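Preroser Stone Sealer
Penetrating sealer for marble, limestone and travertine
Made by Trernalmont
Page revised 10/07/2026

Overview | Surface prep | Application | Care | Technical data | Questions

Overview

Preroser is a water-based penetrating sealer for interior natural stone. It soaks into the pores of the stone and cures below the surface. It leaves no film, adds no gloss and does not change how the stone feels to the hand. On most light stones the color does not change either. Some dark stones and some heavily honed stones will darken slightly, and a test patch is required on those before work starts.

The sealer slows the uptake of water, cooking oil, coffee and similar liquids so that they can be wiped up before a stain forms. It does not stop etching. Lemon juice, vinegar, wine and many bathroom cleaners react with the calcium carbonate in marble and limestone and leave a dull mark in the polish. A penetrating sealer sits below that surface and cannot prevent the reaction. Buyers who need etch protection should look at a film-forming product, such as Haser Topcoat, and should read the notes on repair before choosing one.

Where to use it

Kitchen countertops, bathroom vanities, window sills, fireplace surrounds, wall tile and interior floors with light foot traffic. Honed, polished and brushed finishes are all suitable.

Do not use on engineered quartz, porcelain, glazed tile, cultured marble or any stone that has already been treated with wax or a topical coating. The sealer cannot get past these surfaces and will dry on top as a gray haze. Do not use outdoors or in the floor of a steam shower.

Surface prep

The stone must be clean, dry and free of old coatings. Wash with Tsuji Neutral Stone Wash or another pH-neutral cleaner, rinse with plain water and let the stone dry overnight. Stone around a sink holds water longer than the rest of the counter and may need a second night.

To find out whether the stone needs sealing, put a spoonful of water on it and leave it for ten minutes. Wipe it off. If the stone under the water has turned darker, it is taking in liquid and can be sealed. If there is no change, the stone is either dense or already sealed, and more product will only leave residue. Repeat the test in several places, including next to the sink and next to the range, where wear is highest.

Existing stains have to come out first. Sealing over a stain makes it much harder to remove. Oil stains usually respond to a poultice left under plastic wrap. Rust stains call for a cleaner made for stone, as common rust removers are acidic and will etch marble.

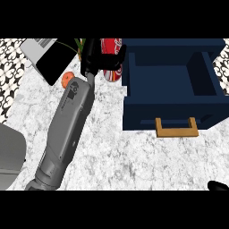 White marble countertop with soft gray veining.

Veins and color

Veins in white marble are often more porous than the field around them, or less so, depending on the mineral. Expect the sealer to soak in unevenly during the first minutes. This evens out once the excess is wiped away. Open fissures that can be felt with a fingernail should be filled by a stone shop before sealing. Preroser is not a filler and will not bridge a gap.

Application

1. Mask metal, wood and painted surfaces next to the stone.
2. Shake the bottle. Do not thin the product.
3. Pour a small amount onto a folded white cotton cloth or a lamb's wool pad and spread it in a thin, even, wet coat. Work on an area no larger than can be reached without moving.
4. Leave the coat wet for 8 minutes. Add product to any spot that goes dry.
5. Wipe off all remaining liquid with a clean, dry cloth, then buff with a second cloth.
6. On limestone and travertine, apply a second coat one hour later in the same way. Polished marble normally takes one coat only.
7. Keep the surface dry for 6 hours. Full cure takes a day. Do not set rubber feet, potted plants or wet cutting boards on the stone before then.

If haze appears after drying, the excess was left on too long. Dampen a cloth with fresh sealer, rub the haze until it softens and buff dry at once. Old haze may need mineral spirits on a cloth. Test this in a hidden spot.

Care after sealing

Wipe spills when they happen. Clean daily with a damp microfiber cloth or a pH-neutral stone cleaner. Avoid scouring powder, bleach, ammonia, glass cleaner and anything with citrus in the name. Dish soap does no harm once or twice but builds up a dull layer over time.

Repeat the water test once a year. A kitchen that is used every day will usually need a new coat sooner than a guest bathroom. There is no need to strip the old sealer before applying more.

Technical data

Type: penetrating, water-based
Appearance in bottle: milky white liquid
Appearance when dry: clear, no sheen
Odor: low
Coverage, polished marble: 154 sq ft per quart per coat
Coverage, other stone: lower; depends on porosity
Wet time: 8 minutes
Light use after: 6 hours
Wet scrub test, in-house method: 4,000 cycles, no loss of water beading
Application temperature: room temperature; stone out of direct sun
Cleanup: water while wet
Storage: keep from freezing; discard if lumps have formed

The scrub test was run by Emiko Oshima at the Trernalmont lab on polished white marble tiles using a neutral cleaner. Results on other stone will differ. The test report is sent on request.

Questions

Can it be used where food is prepared?
Yes, after full cure and one wash with water and neutral cleaner.

Does it seal grout?
It will seal unsanded and sanded cement grout in the same pass. Epoxy grout does not need it.

Will it fix a dull ring left by a glass?
No. A dull ring on polished marble is nearly always an etch. It has to be repolished, then sealed again.

Can it be sprayed?
Not recommended. Spraying puts down too much product and gets it onto cabinets and glass.

Supplied as

Pint, quart and gallon bottles. Cloths and pads are sold separately. Opened bottles should be closed tightly and used by the date printed on the base. Bottles that have been frozen in transit can be returned unopened for exchange.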